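Black cabinet thing by the wall, fridge or not?

marblefoot29
picked this up off the Canstead swap page, no manual. black box, glass door. trying to work out the bits at the bottom

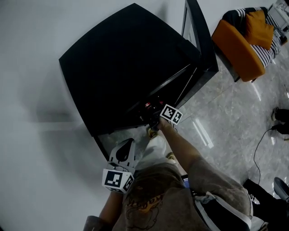
hand down by the red and dark bits, low on the door side

Ertürk_fan
mini fridge. check for a plate
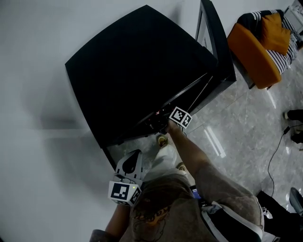 and see if theres a model number on it, mine had one low down

kettle735
disagree — looks like storage to me. does it hum?

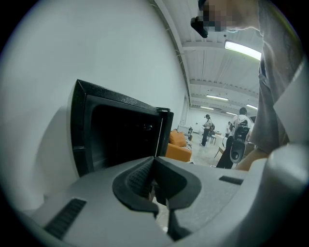
if it dosent, storage

marblefoot29
no plate. leaving it there for now

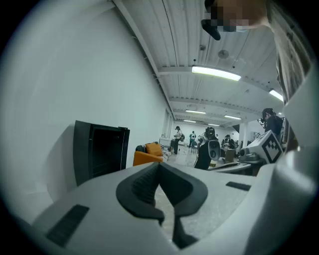

black cabinet against the white wall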